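Opinion > Household > Storage

Put the cables in a basket and hang it on the wall

14 comments | 60 shares

Most advice about cables starts with buying something. There are sleeves, clips, trays that screw under a desk, boxes with a slot at each end, and little numbered tags. I have bought most of these. I think the majority of them are a mistake for an ordinary household, and that an open wire basket on a wall does the job better.

My reason for writing is the drawer at my sister-in-law's house in Endon. It is the second drawer down in the kitchen, and it holds every charging cable the family has owned for years. When I stayed there in December I needed to charge my phone and was told to look in it. It took me longer to get one cable out than it did to make the tea. Three others came with it. I put those back on top, where they tangled with the next layer, and the next person had the same trouble.

A drawer is a bad place for cables. Each time it opens and shuts, everything inside slides. A cable is long and thin and has a lump on each end, and if you move a few of them back and forth in a shallow box they will knot. People blame themselves for this and think they should have been neater. The neatest person I know, Hsiu-ying Chu, had a drawer just as bad as ours until she emptied it and used it for dish towels.

The next thing people try is the box with dividers. Omprakash Joshi, who used to write the repairs column here, was a firm believer in it. He had one section per type of cable, each cable wound and held with a twist tie. I followed his method for four months. It works as long as everyone who uses a cable is willing to wind it, tie it, find the right section and put the lid back on. In my house that was one person out of four, and I was the one. The others left the cables on top of the closed lid.

I don't think they were being lazy. Putting something away has to take less effort than leaving it out, or close to it, or it won't get done at eleven at night. A lid is an extra step. A twist tie is two more. An open basket at shoulder height has none of these. You drop the cable in and walk away.

The basket should be wire mesh, and it should be on the wall. With mesh you can see from across the room whether the long white cord is in there. With a solid bin you have to tip it out. Being on the wall matters because anything standing on a desk or a counter becomes a place to put mail, and then the mail goes in the bin. It also gives you a limit. A basket holds what it holds, and when it is full you have to get rid of something. I got rid of a whole bag of chargers for phones we no longer own, and I haven't missed one of them.

Two baskets are better than one. Use one for charging cables and the other for plugs, adapters and power strips. The heavy items crush and trap the light ones if they share. Different colors help, so that you can tell a child "the black one" and be understood.

Power strips deserve a word of their own. They cause more mess than the cables do, and the organizing books hardly mention them. A strip is stiff and heavy, with a cord that won't lie the way you want it to, and once there are a couple of them on a work surface every loose cable nearby ends up wrapped around them. If you keep two out, that is where the knot will be. I'd start any cleanup there. Unplug the strip from the wall, take everything out of it, wind its own cord, and put it in the basket before you touch the small cables.

Two baskets up on the walls, and the cables and strips still down on the work surface:
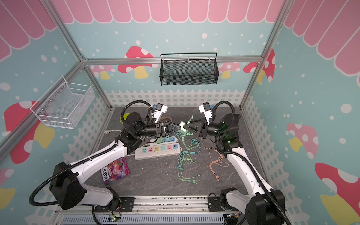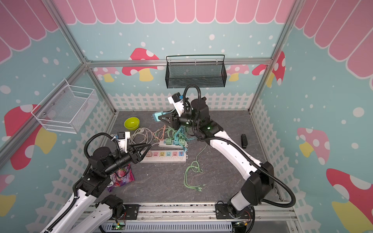

Hanging the baskets is the easy half of the work. The other half is the first clear-out, and it has to be done in one go. I tried doing ours a few cables at a time and gave up, as the pile grew back as fast as I cut it down. The second time I put the lot on the table after supper, pulled out the strips, and then worked on the knot from the outside, freeing whichever end was loosest. Pulling on the middle only tightens it. It took most of an evening.

Rosalind Ambrose wrote to me after my last piece to say that baskets on the wall look untidy. She prefers a cupboard, and she is right that a closed door looks better than a basket of cords. I just don't care very much. A room where people charge phones and do homework is going to have cords in it. I would choose to look at them in a basket and know where they are. If you have guests you want to impress, take the basket down and put it in the cupboard for the night.

She also asked about heat and safety, and there I agree with her completely. Nothing in the basket should be plugged in. It is for storage. A strip that is in use belongs flat on a hard surface with air around it and nothing on top.

We have had our baskets up since the fall. They are not pretty, and one hangs a little low on the left where I missed the stud. My son still leaves his charger on the stairs. But I can find a cable in the dark now, and the kitchen drawer has gone back to holding spoons.

Related
The case against the junk drawer
Todor Bošković: Stop buying labels
How long should you keep an old charger?
Letters: Skirncombe readers on shoe racks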